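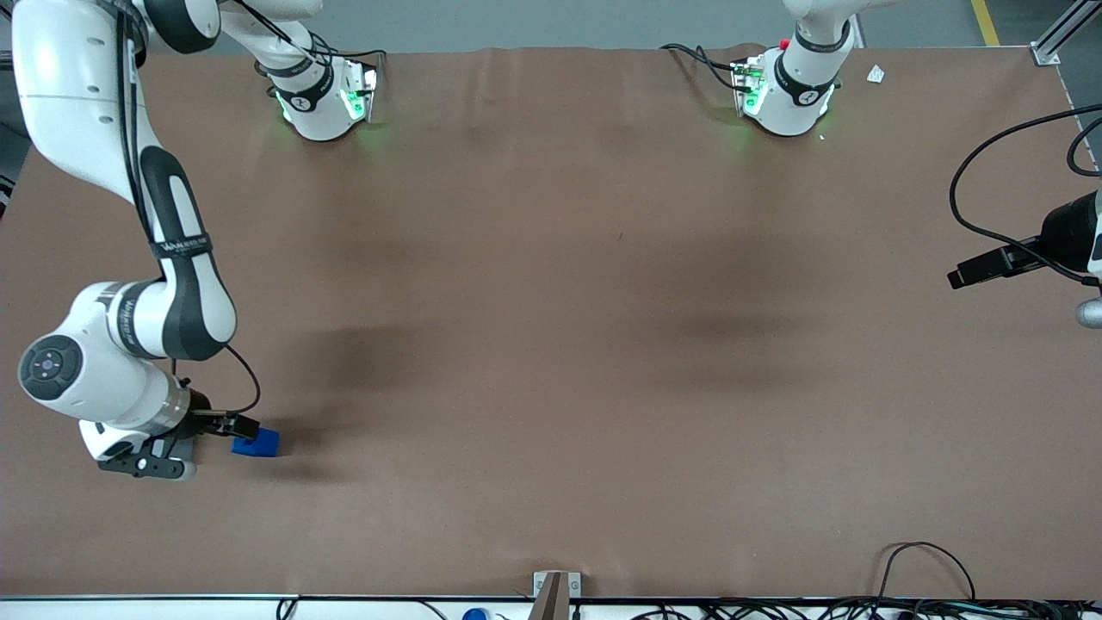

Bokia 2 – bancada bimanual para laboratórios e oficinas

O Bokia 2 é uma bancada com dois braços robóticos, pronta para ensinar tarefas de manipulação, testar controladores e recolher demonstrações. Chegou ao catálogo da Mitcombe em agosto e já é o equipamento de que mais gostamos de falar na loja (quem passa por cá sabe). Montámos o primeiro numa tarde e na manhã seguinte já estávamos a inventar exercícios com blocos!

Os dois braços ficam fixos lado a lado no mesmo rebordo do tampo e trabalham virados para a área livre à frente deles. Cada base tem a sua luz de estado, verde quando o braço está ligado e sem avisos. Parece um pormenor, mas dá muito jeito quando se está do outro lado da sala.

O que vem no kit

Dois braços articulados brancos com pormenores em preto
Duas garras e respetivos suportes de punho
Cobertura castanha para o tampo
Cablagem de alimentação e de dados
Grampos de fixação à bancada
Conjunto de blocos de treino
Licença do programa Stasero para um posto de trabalho

A mesa e o computador não estão incluídos. Se já tiver uma bancada firme, o mais provável é que sirva – mande-nos as medidas antes de encomendar e confirmamos a posição das bases.

Como se trabalha com ele

O exercício por onde quase toda a gente começa é pegar num bloco pequeno com a garra de dois dedos e mudá-lo de sítio. É simples de explicar, mas tem que se lhe diga: a aproximação rente à mesa pede um punho bem alinhado, e um toque ligeiramente ao lado empurra a peça em vez de a agarrar. O Stasero permite baixar a velocidade só nesse último troço, e foi aí que os nossos resultados melhoraram mais.

Depois vem a parte divertida, a dois braços. Passar um bloco de uma garra para a outra, segurar com uma e rodar com a outra, dobrar um pano. Os movimentos gravados podem ser repetidos, cortados e exportados, e cada sessão guarda até 300 demonstrações antes de pedir um ficheiro novo.

A cobertura castanha é lisa e corta bem os reflexos do tampo. Pode ficar com uns vincos nos primeiros dias, o que não atrapalha peças desta dimensão. As sombras dos próprios braços continuam a cair sobre a mesa, claro, por isso quem trabalha com visão fará bem em gravar com mais do que uma iluminação.

Cabos

São compridos, e ainda bem: o braço precisa de folga para dobrar o cotovelo e voltar atrás sem esticar nada. Deixe as curvas largas junto ao punho e leve o resto para o rebordo da frente ou de trás. A nossa única queixa vai para a falta de uma calha no kit base. A Brandão fabrica uma que encaixa bem e que vendemos à parte.

Encomendas e assistência

Referência: 1223
Prazo de entrega: 30 dias
Garantia: 2 anos, com peças e mão de obra
Apoio à instalação: incluído, por videochamada
Montagem no local: sob orçamento

Temos uma unidade montada na loja para experimentar. Traga as suas peças, se quiser, e reserve a visita pelo formulário de contacto, indicando a referência do produto.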